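Pelkonen policy on two arms: fewer demos, better resets?

marblehead_k
Tuesday, June 4, 2024
So I reran the Branance comparison on the fruit sorting task. Training on 37 demos with the start layout changed every time beat my old set, which was about four times bigger but always began from the same spot. I really didn't expect that!

olis_fan
How many eval trials? If it's 10 per policy I wouldn't change anything yet. Two lucky grasps and your ranking flips.

marblehead_k
It is 10, yeah, fair. More in July when I get the bench back. But the old policy kept reaching for where the lime used to be, and that's not luck.

kwadwo_tetteh
I'm with olis_fan on the numbers, but we saw the same thing at Vembridge. Did you move the tray too, or just the fruit?

marblehead_k
Both, plus I threw in clutter. One layout had the tray over on the left with the apple, grapes, lime and tomato in it, and the flattened cardboard under the right gripper:

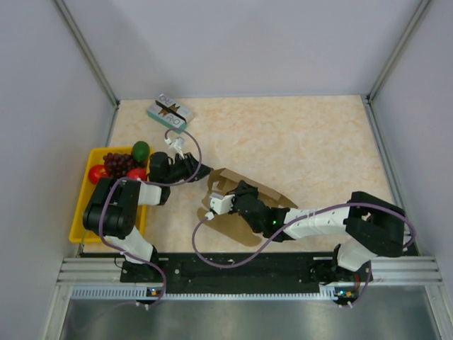 olis_fan
Still not sold. Clutter and layout are two changes at once, so run them separately and I'll shut up.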